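Steel lockers in unheated changing room: condensation inside, vents not enough?

Asked April 25, 2024
Viewed 2,262 times
Tags: storage, ventilation, condensation, metal furniture

We have a bank of two-tier steel lockers along the north wall of a changing room at our unit in Grikincombe. The room is unheated overnight. From late autumn to spring the inside back panels are wet in the mornings, and anything hung against them is damp by the time it is next needed. The lower tier is worse than the upper.

Details, as far as I have them:

Wall is single-skin brick, painted inside. Lockers were pushed hard against it when fitted. Floor is concrete with vinyl on top. Each door has louvres but there are no openings in the back or the top that I can find. There is an extractor in the adjoining shower room, on the light switch, no overrun.

I logged relative humidity in one lower compartment for a fortnight. It peaked at 90 per cent shortly before the morning shift and fell slowly during the day. The room itself was drier than that throughout.

Would drilling the backs help, or should I be looking at the room? Moving the whole bank is possible but they are bolted together in groups, so I would like to do it once.

2 answers

Answer 1 (accepted), 56 votes

Start with the wall. A steel back panel touching an uninsulated outside wall will sit close to wall temperature, and moist air in the compartment will condense on it whatever you do to the doors. Door louvres let air in and out at one face only. Without an outlet higher up or at the rear there is little to drive a flow through the compartment.

In order of effect for money spent:

Bring the bank forward. Leave a gap of at least 50 mm behind it and keep both ends open. If you box in the ends for neatness you lose most of the benefit.

Raise it on a stand or plinth with an open front, so that air can get under and up the gap. This matters more for your lower tier, where the floor slab is also cold.

Fit an overrun timer to the shower extractor. Check that the fan moves air as well as making noise. Hold a sheet of tissue to the grille and see whether it stays there.

Only then consider drilling. Holes in the back do nothing while the back is against brick. If you drill after moving the bank, put them near the top, deburr, and coat the bare edges with zinc-rich primer or they will rust before next winter.

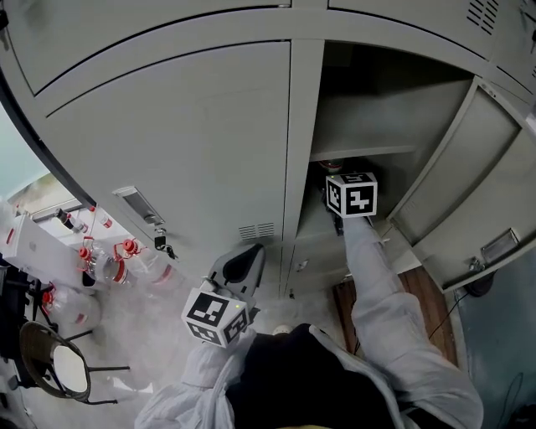
Grey metal lockers with louvred vents in the door and a recessed pull handle.

Louvres of this sort are adequate for dry clothing in a heated room. They are not sized for wet coats and towels. If users are putting wet items away at the end of a shift, provide a drying rail elsewhere and keep the lockers for dry kit. Also check that the slots have not been blocked from the inside by stickers or a hanging bag.

Do not fit a heater inside any compartment.

Comment from the asker: Thank you. The Janbridge depot has the same lockers on an internal wall and no trouble, which fits. I will price stands for the whole run. The fan held the tissue for a second and then dropped it, so that is also on the list.

Answer 2, 2 votes

We use the hanging moisture absorber bags from Ondum, one per locker. They do fill up with water so they must be doing something. You have to change them quite often in winter and they leak if they get knocked. I was told Maes do a sloping top which helps but I think that is for dust.

Comment: Sloping tops are for dust and to stop people storing things up there. No effect on condensation.

Comment: Absorbers in a vented locker will mostly be drying the room.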